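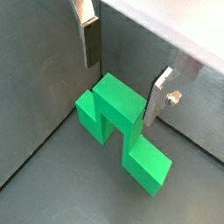

The Tide Table

The harbor office at Droltport issued its tide tables on card stock, one card per month, and the archive at Banora held 1,467 of them. My assignment was to check the cards against the gauge log and enter any differences in a register. The contract allowed 200 working days. The office supplied a desk, a lamp with a green switch, and a key to the lower corridor.

The method was simple. Each card gave the predicted time and height of high water. Each page of the log gave the observed time and height, read from the float gauge at the end of the old pier. I subtracted one from the other. A difference of less than four inches was ignored. Anything larger went into the register with the date, the wind, and the initials of the reader where these were legible.

For the first 86 cards the register stayed short. Storms accounted for most entries. Two came from a jammed float, noted in the log in pencil and corrected the same week.

Card 87 covered a July. Every high water in the first half of the month had arrived on time and at the predicted height. On the third Sunday the log showed a high water of nine feet two inches at 4:10 in the afternoon. The card showed low water at that hour. The wind was light from the west. The reader had added no comment, and the next reading, taken at 10:25 that night, was normal.

I checked the arithmetic and then the paper. The ink matched the entries on either side. I entered the difference and moved on.

The following July had the same entry. So did the one after it. The Sunday moved with the calendar but the hour did not, and the height was nine feet two inches in each case. I requested the construction drawings for the gauge, on the theory that a maintenance procedure might lift the float once a year. The drawings came up from the store in a flat box.

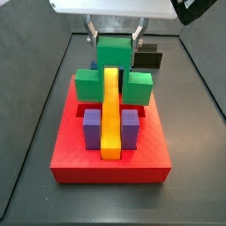
Green piece above the red base, purple blocks to either side.

The drawings showed a float, a wire, a drum, and a pen. There was no device for lifting the float. The service schedule called for grease in April and October. July was blank.

I wrote to the pilot station at Jaber, eleven miles up the coast, and asked for their readings on the same dates. The reply took nine days. Jaber had recorded low water each time, as predicted, at the predicted height. The clerk there had added a line at the bottom of the sheet: "You are the third office to ask."

I asked who the others were. There was no second reply.

By then I had used more than half the working days. I changed the order of work and pulled only the July cards. Every one of them carried the entry, back to the year the pier was built. Before that year there was no gauge, only a painted board, and the readers had written what they saw on it by eye. Those pages had the entry too, in rounder figures — nine feet, afternoon, calm.

The contract did not cover field observation. I took the coast train to Droltport at my own expense, on the third Sunday of July, and reached the pier at half past three. 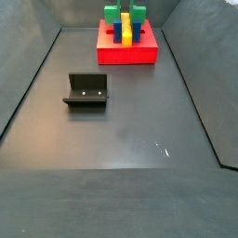

The gray enclosure, seen from above and at an angle.

The gauge house was a shed with one window. I had the reader's permission to stand inside. She was a young woman with a thermos and a paperback, and she did the Sunday readings for the extra pay. Below us the mud was bare for 100 yards, and the small boats lay over on their sides. At 4:05 she put the book down and uncapped her pen.

The drum turned. The trace ran flat along the bottom of the paper. At 4:10 the float was resting on its stop and the wire hung slack.

She wrote nine feet two inches.

I asked her why. She turned the log around so that I could see the entry for the previous year, which was in a different hand, and the one she had just made below it.

"It's what goes there," she said.

I waited until 4:30. The boats had not moved. On the return train I filled in the register, with the date, the wind, and her initials. In the column for cause I wrote nothing for a long time. Then I looked at how the column had been filled on the earlier pages, and copied the last entry down.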